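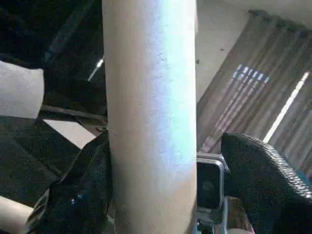 Fermín Rivadeneira says I'm being unfair to poster tubes and that a flat mailer would have been worse. Maybe. I've got 80 prints to send out in September and I'd like somebody to convince me with more than "everyone uses tubes."

So far the case for the tube is that it's stiff and it's round. Fine. Straight sides, pale, kind of handsome standing up. It also rolls off any surface you put it on and no shelf I own was built for it.

The Pullum listing calls theirs "crush resistant." Crush resistant compared to what? A person standing on it? A pallet? They don't give a number anywhere on the page. I looked twice.

Wieser at least gives a wall thickness. Then the shipping on a bundle costs more than the bundle, and they want you to order 443 at a time. Who picked 443?

Fermín again: "just cap both ends and tape them." I've had two capped and taped tubes show up at my place with one end open. The print was fine both times, I'll give him that. I still didn't enjoy opening the door to it.

My other gripe is the curl. A print that's been rolled for a month wants to stay rolled. The advice is always to put it under books overnight. I did that with the last one and it took most of a week, and the corners still lift.

Someone in my replies swears by the Nukanwood flat boxes. Looked them up. Nice boxes - and they bend in the middle if you carry them by one end, going by the reviews with photos.

So it's tubes for this batch, I guess. Thick ones, short as I can get away with, tissue around the print. If you've mailed a lot of these and kept track of how many came back dented, I want your figures. Please don't send me a link to the Pullum page.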